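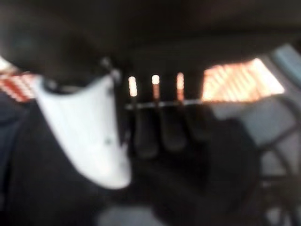 Kisura Household Data Project
Progress report to the Mistach Fund, second reporting period
Tue 21 October

1. Where we are

The grant pays for 4,000 accepted demonstrations of household tasks, recorded by people driving a two-armed robot by remote control. At the close of this period we have 1,302 accepted. The plan called for 2,000 by now, so we are behind. Most of the shortfall comes from the first three weeks, when the Brulport apartment was not ready and only one operator had finished training. The rate since then has been close to plan.

A further 427 recordings were made and rejected. They are kept on the server with a reason code and are not counted toward the total.

2. Tasks covered

Tidying and table clearing are finished for the Brulport site. Laundry started this period and has taken most of the operators' time. We split it into four short tasks: open the washer door, load from a basket, unload into a basket, and close the door. Each is recorded and labeled separately, and a smaller number of full runs join all four. The short tasks are easier to repeat after a mistake, and the labeling team gets through them faster.

Unloading is the slowest of the four. The operator has to bring a hand in under the door hinge and into the drum without a clear view of the fingers, and new operators tend to stop halfway and back out. We now ask them to practice the reach with the drum empty before they record. 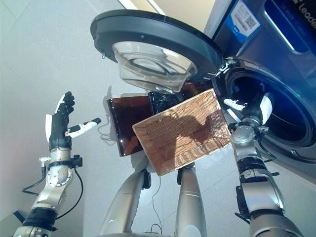

Laundry task, Brulport site: right hand in the drum opening of the front-loading washer, left hand open, with the wicker basket between the arms.

3. Quality of the recordings

Two reviewers look at every recording. The main reasons for rejection this period, in order, were:

Task not finished within the time limit
Camera streams out of step with the arm data
Too much blur in the close-up view during fast moves
Wrong task label

The second item was a software fault on our side. It was fixed at the start of October and has come up only twice since. Blur is partly a matter of how people drive. Operators are now told to slow down before contact and may move at normal speed between one position and the next. We do not reject a recording for blur during travel, only when the contact itself can't be made out.

Chowdary, our labeling contractor, returned the first full batch four days late. The labels were good. The remaining batches will be smaller and sent every week, which both sides prefer.

4. Equipment

One wrist joint was replaced under warranty. We lost two working days. Cable wear is still the most common small repair, and we have added a check of the arm cables to the start of each shift. We also bought a second set of finger covers from the supplies line. No other unplanned purchases were made.

5. Budget

Spending is under plan on operator hours and over plan on site costs, the latter because the Brulport lease began before we could record there. We ask the Fund to approve moving the unspent operator hours into the next period. The total does not change.

6. Next period

Finish the four laundry tasks at Brulport and begin kitchen work at the same site
Train two more operators
Send Chowdary one batch a week
Run a first training test on the accepted laundry recordings and report the results, whatever they are

At the present rate we would reach the full number five weeks after the planned date. With two more operators we expect to make up three of those weeks. If the training test shows that full laundry runs are worth more to the system than the short tasks, we will write to the Fund before changing the mix.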